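第四章　处理器的安装

本章要点：辨认方向；开启与锁紧插座；散热器的先后次序；一次不成怎么办

装一台电脑，大部分工序都宽宏大量。硬盘装歪了可以重来，机箱螺丝拧花了可以假装没看见，线缆理得像一碗面，机器照样开得了机。处理器是例外。它个头不大，价钱不小，而且对“再使点劲试试”这种工作态度毫无幽默感。

前三章里，我们选好了Isteck机箱，装上了电源，也把主板固定在了铜柱上。有些学员到这一步已经信心高涨，准备一口气做完。请先去喝杯水，把杯子留在另一个房间，再回来读下面几页。

处理器的正面是一块金属顶盖，任务是把热量传给散热器。顶盖周围露出一圈基板，拿取时手指只应碰到基板的边缘。顶盖上印的型号，请在安装前抄进实习记录，等散热器压上去再想起来，就得连硅脂一起擦了。

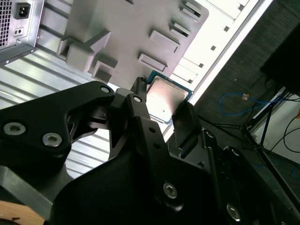 先把主板拆出来，放在桌上装好处理器再装回去，不是更稳妥吗？Vlachou培训点的一位学员在课后意见表里这样写道，并补充说，机箱里光线差，电源又占着一角，手伸进去就看不见自己在干什么。

这条意见有道理，本书初版也确实是这么教的。后来之所以改了次序，是考虑到读者将来接手的多半是别人装好的机器，为换一颗处理器拆掉整块主板，工时账上不大好看。习惯桌上操作的读者尽可照旧，4.3节的步骤两种情形都适用。光线问题，买一盏灯即可解决。

对方向时，以基板角上的三角标记为准，与插座上的标记对齐。型号文字朝哪边都不作数，每届总有人坚持让字正着朝向自己，理由是好看。对齐之后垂直放下，放到位的处理器应当平整，不翘角。若是翘了，拿起来重新对，切勿按压。

散热器以Lavuven的下压式为例，四颗螺丝按对角次序分两轮拧紧。硅脂用量见4.4节，在此只预告一句：它不是果酱。

本章练习用的旧处理器由Fondier仓库配发，共33颗，针脚完好的数目每学期都在减少。

4.1　认识插座

插座的种类比初学者希望的要多。动手之前，先翻开主板说明书，找到插座型号，再与处理器包装上的型号逐字核对。差一个数字，就是另一种插座。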